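Posted May 2019
By the Gesex workshop team

Speaker notes: House rules for home recording, or what we wrote down after the first 400 sessions

(Start without the slides. Wait for people to sit.)

Okay, hi everyone. I'm going to talk about rules, which I know is the slot people use for email. I've got 20 minutes and then questions. If you want the rules themselves, the handout is by the door, it's 2 pages, and you can take it and go. I won't be hurt. Well, a little.

So the project is called Holum. People take a hand-held gripper, they go into ordinary homes, and they do ordinary chores with it, and the recordings go off to train a policy. Most of you do some version of this. What I want to talk about is how we decide a session is good enough to keep, because for a long time we didn't decide. We had a feeling. Three of us had three feelings.

Rule one in the handout is "the room stays the room." We used to ask people to tidy up before they started. Terrible idea! We got a lot of beautiful bare surfaces and then a robot that had never met a cable. So now the rule is that you move something if it's private, if it's fragile, or if you could trip on it. Everything else stays where it was. Packaging on the floor, fine, so long as your feet aren't going there. Stuff on the shelf by the bed, fine.

(Somebody will ask about privacy here. Tell them it's coming.)

Rule two is about the start of a take. Fingers open, over the item, hold still for a slow breath, then go. We had people grabbing the second they hit record, and you'd lose the approach completely. I was the worst at this, by the way. I've watched my own takes from April and I look like I'm swatting flies. 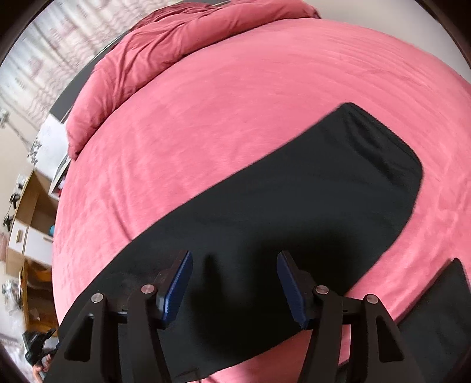
Cloth gets its own section in the handout because cloth is where we argued the most. With a cup, everybody agrees what picking it up means. With a piece of fabric on a bed you can pinch a corner, pinch the middle, drag it, scrunch it — all of those get it off the sheet. We don't tell people which one to use. We do say pick one before you start and don't switch halfway unless the grip slips. If it slips, keep recording. A recovery is worth having, and we were throwing those away for months, which still bugs me.

And say what color it is on top of what. Dark cloth on a light sheet is easy to see right up until your own tool throws a shadow on it. We put a line in the log for lighting now, just a few words. "Window behind, bright" is plenty. I don't want an essay and you don't want to write one.

Rule three, the other hand. Your free hand can hold whatever you need to hold, but it stays away from the item. No helping. I know. It's so hard not to help. If you do help, mark the take as assisted and move on, it goes in a different pile and no one is mad at you.

(Drink water. Slow down, I always rush this part.)

Privacy, here we go. The person living there reads the sheet and signs it before we unpack anything. They get 30 days to change their mind, and if they do, the whole session goes, including the parts with nothing in them but a pillow. Anything readable gets checked before it leaves our building — mail, labels, screens. Bedrooms get a second reviewer. Plerkutard wanted that one and I pushed back on it because of the hours, and I was wrong. People feel differently about their bedroom than their kitchen. Of course they do.

Last bit. Check the pads before every home. Wipe them, look for lint, look for a torn edge, wiggle the pins. If a pin is loose, you stop for the day. We don't do tape fixes in somebody's house anymore. Huet has the checklist we started from and theirs is longer than ours, so go get theirs if you like long checklists.

Things I still don't know: how many takes of the same chore in the same room before it's just repetition. Whether "assisted" should be one pile or several. If you've got an opinion, come find me, I'll be by the coffee.

(Questions. Repeat them into the mic this time.)

Recent from Gesex
Notes on labeling slips and drops
Consent sheets in plain language
Holum: what goes in the session log
Packing a gripper kit for a home visit

We use cookies to remember your settings. By staying on this site you agree to our cookie policy.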